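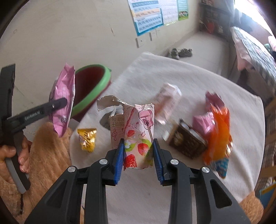 Strawberry carton, pale pink print, top torn open, 45g on the side panel.

1/ Some notes on paper drink cartons and why they are harder to recycle than the box your cereal comes in. Context: I spent March on the sorting line study at the Forkach mill.

2/ A typical drink carton is paperboard with a thin plastic layer on both faces. Long-life versions add aluminum foil. The board is good long fiber. The layers are the problem.

3/ Separation happens in a pulper, which is a large tub of water with a rotor at the bottom. Ordinary cardboard breaks up fast. Coated board needs longer, because water only gets in at cut or torn edges.

4/ We ran 14 batches. Whole cartons against pre-shredded, same water temperature, same rotor speed. Total input was 3,888 cartons, all post-consumer.

5/ Shredded material released its fiber sooner in every batch. It also put more fine plastic into the pulp, and the screens had to be cleaned twice as often. The mill manager was not pleased with that second part.

6/ Flattened but unshredded was the compromise. Kálmán Simon at Zou suggested it and I had argued against it. He was right.

7/ Leftover drink matters more than print. Ink washes out to a gray tint that board makers accept. Sugar and milk raise the load on the water treatment side, and that costs money per ton.

8/ Straws: push them back inside or bin them separately, depending on your local rules. Loose ones end up in the screen rejects.

9/ Still open: what to do with the plastic and foil fraction. Wilora presses it into panels. Inix burns it for heat. I have no cost figures from either that I trust yet.

Last updated: 6th May

Recent threads
Why wet-strength paper towels don't pulp
Reading a bale spec sheet
Screen plates, slots and holes
Label glue and what it does to felts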